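Robots and chores: frequently asked questions

Last updated 27 March 2018

We hire out and service automated equipment for small kitchens, laundries, packing rooms and workshops. People ring us every week wanting to know if a machine can take over some dull job. The answers to the usual questions are below. If yours isn't covered, use the contact form or call during business hours.

Can I buy a robot that does the housework?

No. You can buy a robot vacuum, a robot mop, a robot lawnmower and a pool cleaner, and most of them do a fair job of the one thing they were made for. A single machine that will tidy the lounge room, unload the dishwasher and put the bins out isn't on sale anywhere that we know of.

Why is a vacuum easy and tidying hard?

A vacuum only has to cover the floor. It doesn't need to know what a sock is. Tidying means recognising an object, working out how to hold it, picking it up without dropping or crushing it, and knowing where it lives. Each step can go wrong, and a mistake early on spoils everything after it.

Can a robot arm clear a table or put fruit away?

Under the right conditions, yes. The table needs to be well lit and fairly bare, and the objects should be of a kind the arm has been set up for. An orange is one of the friendlier things to ask for. It's firm, it's close to round and its colour stands out on a pale surface. Plates are harder. A plate sits low, and the fingers have to get hold of a thin rim.

With two arms you can have one working at the plate while the other goes after the fruit, but they must be kept out of each other's way, and that slows both of them down.

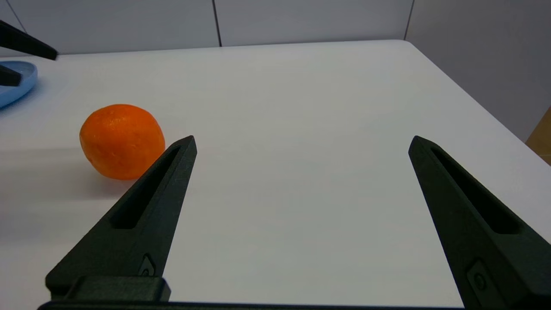 Adanech Berhe wrote to us after reading an earlier version of this answer and said we were being too kind. Her view was that a job isn't done until the plate is washed, dried and back in the cupboard, and that moving fruit from one spot to another saves a household no time at all. We agree with her as far as homes go. In a packing room, where the same move is made all day, the sums look different.

How reliable are these arms?

In February we ran a pick-and-place trial with the Duvo arm in our Fadport workshop. It made 193 attempts at lifting mixed fruit and setting it down again. It missed or dropped the piece 9 times. For a packing bench with someone close by, that can be workable. For a kitchen with a tiled floor and glassware, we wouldn't recommend it.

Results depend a great deal on the items. Bagged goods, cloth and anything wet will bring the rate down.

Can a robot fold laundry?

Slowly. Towels and flat items are possible if they are handed to the machine one at a time. Fitted sheets, bras and children's clothes inside out are beyond anything we have tested. The Wako folding unit we keep for hire handles bath towels and tea towels only, and we say so on the booking sheet.

What about cooking?

Machines that stir, heat and time a recipe have been around for years and are useful. Chopping and peeling by arm is at the demonstration stage. Cleaning up afterwards is still your job.

Which shop-floor chores are worth automating now?

Jobs with the same part, in the same place, all shift. Loading and unloading a machine, stacking cartons of one size, moving trays from a bench to a rack, and screwing lids on jars are all reasonable. Sorting a mixed bin of returns is not, unless you have the budget for cameras and a patient supplier.

What do the fingers have to do with it?

More than most buyers expect. A simple two-finger gripper can be bought or made in many shapes, and changing the fingers is often cheaper than changing the arm. Narrow tips reach between objects. Wide pads hold soft items better. We fit Temeo soft pads for bakery and produce customers. Allow 2 working days for a finger change, including testing.

Is it safe to stand next to one?

Some arms are designed to work near people and will stop on contact. That doesn't make the whole set-up safe. A slow arm holding a knife is still a knife. Every installation needs its own risk assessment, and we won't switch on without one.

Will it replace my staff?

Most of our customers keep the same number of people and move them to other work. Someone has to refill the trays, clear jams and wipe down the gripper. If your only reason for buying is to cut a wage, ask us for a hire period first and look at the hours you really save.

How much does a trial cost?

A bench trial at our workshop is $62 an hour, with your own products. Bring more than you think you'll need, including the odd-shaped and bruised ones. On-site trials are quoted separately and depend on travel and power supply.

When will there be a proper household robot?

We don't know, and we'd be wary of any salesperson who gives you a year. If one turns up that can empty a dishwasher without supervision, we'll update this page.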